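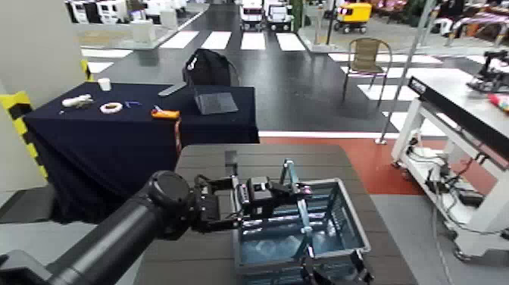
Todor Karagiannis asks if he can put the crates into each other when they are full, or only when they are empty. Only when they are empty, please. The slatted sides are not made to carry a second full crate inside the rim, and the handle is in the way.

Home | Crates and tables | Opening hours | FAQ | Contact

Packing and tables at Sondelby: your questions
By Nathalie Leclerc, updated in November
23 comments | 251 shares

In this page I answer the questions which come most often to our desk before and after an event in the hall. If your question is missing, write it in the comments and I will add it.

How many crates can I borrow?

One exhibitor can take up to four crates without asking. For more, please write to Dirk Wouters before you come. We own 705 crates in total, but in November many are already promised to the Covetti people for their winter fair.

Are all crates the same?

No. The light plastic ones with open sides are for cables, tools, tape and everything that is not very small. For screws, batteries and pens we have closed boxes with a lid. Small things fall through an open crate and we find them later under the tables.

Which things go first in the crate?

Heavy things first, then flat things, then soft things. A tablet should stand on its side between two soft things, with the screen to a flat surface. Bottles go upright, also when they are closed well. If you have only one bottle, keep it in your backpack.

May I leave my backpack on the table?

During setup, yes. When the doors are open for visitors we ask you to put it under the table, behind the cloth. The cloth goes down to the floor in front, so it is a good place for bags and empty crates.

What is allowed on the tablecloth?

Almost everything. Please do not cut anything on it, and do not fix papers on it with tape. The glue stays in the fabric. Last year we had to replace so many cloths that the bill was 2945, and this was before the cleaning. Dark navy cloths show dust very quickly, and you can ask us for a brush.

Where do the cables go?

Cables should not hang down the front of a table when there are visitors. Bring them to the back and fix them to the table leg with a cable tie. When you pack, roll each cable alone and close it with a small strip. I know that at six in the evening everybody wants to go home, but a cart shelf full of mixed cables takes Sanne Dewulf half a morning to separate.

Can I get a cart?

Yes, a cart with wheels can be reserved for one hour. Put the heavy things on the lower shelf. Please do not leave the cart on the painted crossing or in front of a striped barrier, also not for five minutes.

Can I use the chairs of the hall?

The woven chairs can be used by everybody. If you move one to your table, bring it back before you leave.

I forgot something. What now?

We keep found things for one month in the office, in a box with the name of the event. Most often it is tape, chargers and cups which somebody wanted to keep. Write to Gilles Lemaire and tell him the color and where your table was.

Comments (23)

Sanne Dewulf: The strips for the cables are in the second drawer of the desk, not the first.

Todor Karagiannis: Thank you for the answer about the crates. Can the lids also be borrowed?

Nathalie Leclerc: Yes, but only for the closed boxes. The open crates do not have one.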